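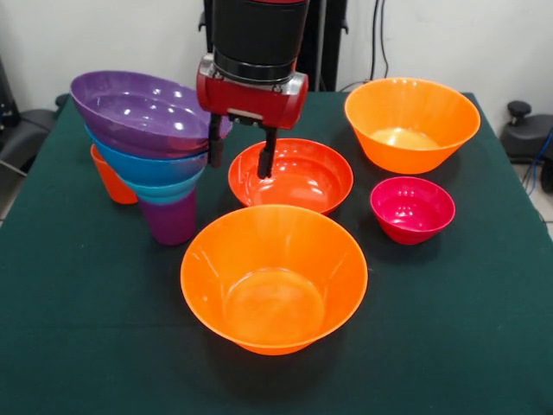
Is the Cedesholm 39 bright enough to light glossy parts for a line camera?
At working distances up to 500 mm, it is. Past that the output falls off quickly and you will be raising gain on the camera.

The Cedesholm 39 is a diffuse LED bar light for machine vision, sold through Harawira. I had one on the bench for 9 weeks and ran it against the Estar bar we have used since the lab opened. Both were driven from the same 24 V supply, and both were allowed to warm up before any reading was taken.

Build. The housing is extruded aluminum with a slotted back, so it takes standard T-nuts. The end caps are held by two screws each. One of mine came with a stripped thread, which Harawira replaced without argument. The connector is a plain M12 and exits at the end. On a tight mount I would have preferred it at the back.

Diffuser. Three diffusers come in the box: clear, light and heavy. The heavy one is the one to use on curved shiny surfaces. It costs a good deal of light but breaks up the hard LED points that otherwise show up as a dotted line in the reflection. The light diffuser does not fully remove them. The clear one is of use only on matte parts.

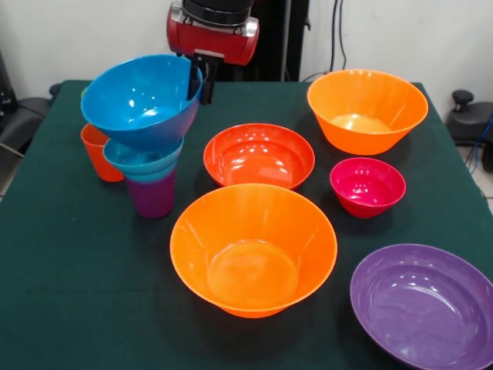 Blue bowl held at the rim, with overhead light reflected on the inner wall.

Evenness. Measured along the long axis, the center two thirds of the bar is flat enough that I did not bother with a correction table. The ends drop. Sumeya Nigatu repeated the measurement with her own meter and got the same shape of curve, slightly lower at the cable end. The Estar is worse at both ends and has a visible dip in the middle.

Strobe. The trigger input is clean and the delay is short and steady. Overdrive is limited by the internal driver and cannot be switched off, so users with an external strobe controller should order the version without a driver. The data sheet mentions this in a footnote on page 3. It should be on page 1. 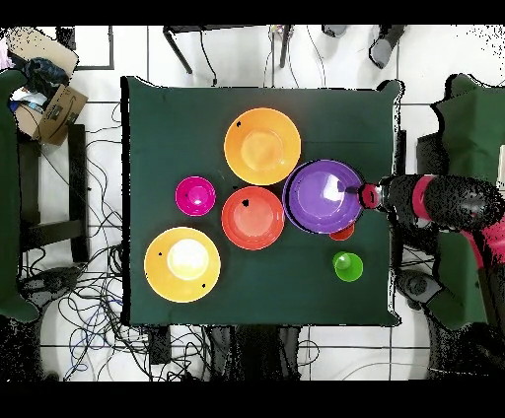

Heat is the weak point. At full continuous output the housing gets too warm to hold, and the brightness sags over the first half hour. Bolting the bar to a metal plate cures most of it. In strobe mode I saw no drift.

Polarizer. Sold separately by Kestitz, and it slides in front of the diffuser. The fit is loose. A strip of tape fixed it.

I would buy it again for strobed work. For continuous use, budget for the plate.

Bereket Negussie, 05/03/2018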